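Notice to Folding Staff, Mukberg Linen Works

From January, the Drokeck line will fold 1,000 cloths per shift. The 20 employees of the folding room will keep one table, on which they will set the pattern that the line is to follow.
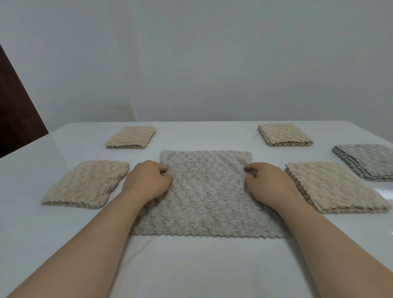 Smoothing a cloth at the pattern table.

The employee on duty read the notice twice – then pressed the next cloth flat and brought its corners in. At 4 the line stopped. Its display asked for a further demonstration, at a slower pace.

The employee gave it one at the usual pace. The request was repeated. The entry in the shift log for that hour reads: "Line waiting. Folding continued."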